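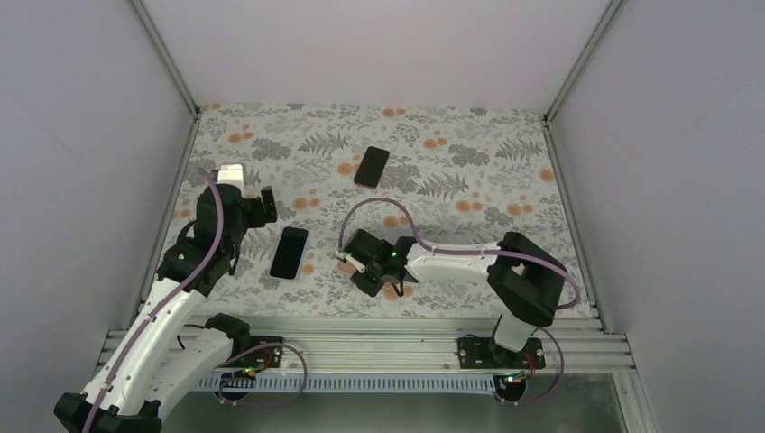 Monthly Inspection Checklist — Two-Arm Handling Cell, Verlow Bay 3
Tallow Technical Services, equipment safety
Period: August. Inspection begun at 10 a.m.

1. Enclosure and frame
1.1 Back and side walls secure, no cracks or sharp edges: Pass
1.2 Corner rails and edge rails tight: Pass
1.3 Front aluminium frame free of debris in the grooves: Pass
Comment: Fixings on the right edge rail were checked by hand. No adjustment needed.

2. Work surface
2.1 Printed covering flat and firmly held: Pass
2.2 Covering clean: Advisory
Comment: The leaf and flower print makes small screws and fragments difficult to find. The surface must be wiped by hand at the end of each shift, and a plain covering should be considered at the next order.

3. Arms and mounts
3.1 Mounting plate fasteners, left and right: Pass
3.2 Elbow and wrist joints free of play with power isolated: Pass
3.3 Wrist indicators green on both arms with power on: Pass
3.4 Running hours recorded: 204 since last service
Comment: Service is due at 2,000 hours. The Kruger log sheet has been brought up to date.

4. Cables and wiring
4.1 Outer cables free of cuts and kinks: Pass
4.2 Slack sufficient for full reach: Pass
4.3 Wiring at the mounts protected: Action required
Comment: Thin red and orange wires are exposed at the left mount. A sleeve is to be fitted before the next inspection. The mauve cable on the right arm stands in a high arch by the gripper — confirm that it clears the wall at full travel.

5. Test items
5.1 Phones used for handling trials free of broken glass or swelling: Pass
5.2 Items removed and stored at close of work: Advisory
Comment: Items must not be left beneath a gripper when the arms are powered down.

6. Emergency stop and restart
6.1 Stop control halts both arms: Pass
6.2 No movement on reset until start is pressed: Pass

Result: Cell may remain in use, subject to item 4.3.

Kinside Site Safety Office — contact the duty desk | © Tallow Technical Services | Back to top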